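Speaker notes – running a small shoe repair counter
Trerka traders' evening, 8/6/21

Slide 1
Thank them for having me. Say who we are: the Velen repair counter, two benches and one till. Ask who has thrown out a pair this year that only needed a heel. Wait for hands.

Slide 2
What comes in. Most jobs are heels, then stitching, then glue. Canvas shoes and trainers used to be turned away – we started taking them in September and they now pay for the glue and more. Laces are the easy sale. People will walk on a broken lace for months.

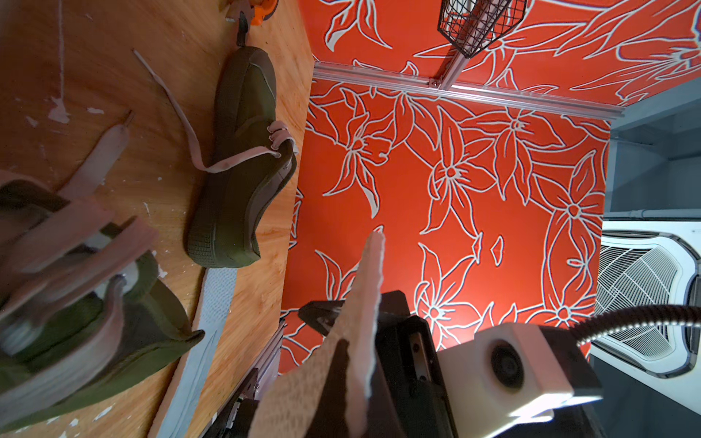 Explain the ticket system here. One ticket on the pair, one stub for the customer, same number in the book. We had 129 pairs unclaimed at the end of the first year, nearly all because the phone number was missing. Now we don't take a pair without one.

Slide 3
Prices. Keep this short. We put them on the wall and they stay there until the new year. Arguing over each job took longer than the job. Mention the Didenko list, which we copied at first and then dropped as it was too long to read across a counter.

Slide 4
Space and storage. Shelves fill up by Friday's standard of busy, whatever day it is, so collection reminders matter more than extra shelves.

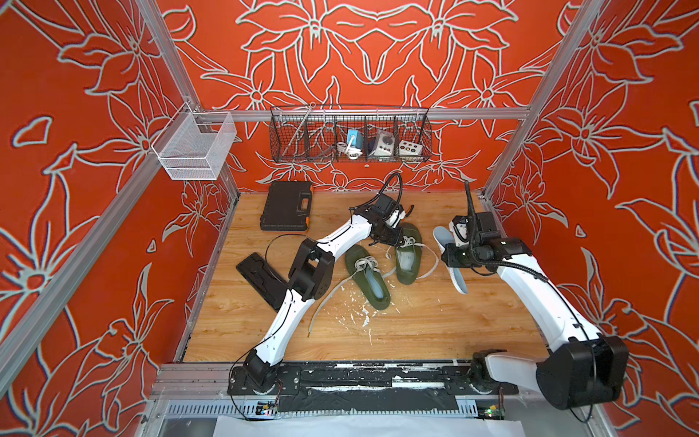 We send a text when the pair is ready and another after 60 days. Say what the second one says, word for word: your shoes are ready and we would like you to have them back.

Slide 5
Money. First year roughly 900 jobs, second year 1000. Rent went up in between. Don't go into the loan unless asked.

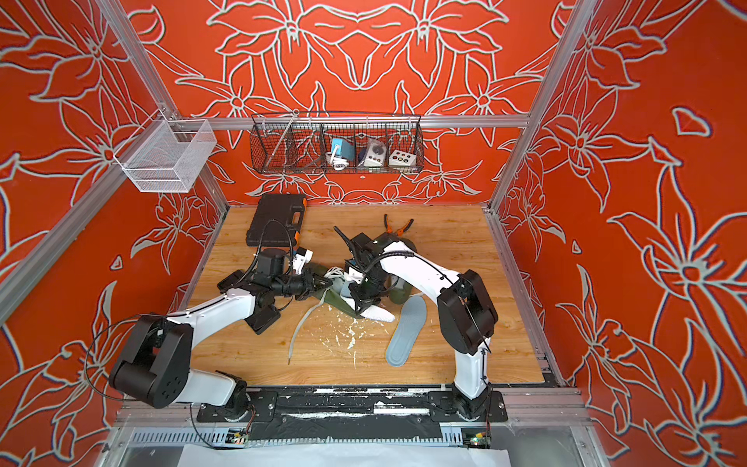

Reading time: 2 minutes

Slide 6
Suppliers. We buy soles from Ukamero in small boxes. Larger boxes are cheaper but the sizes are wrong for us. Pass the two sample heels round and get them back.

Questions. If they ask about training, give out the sheet.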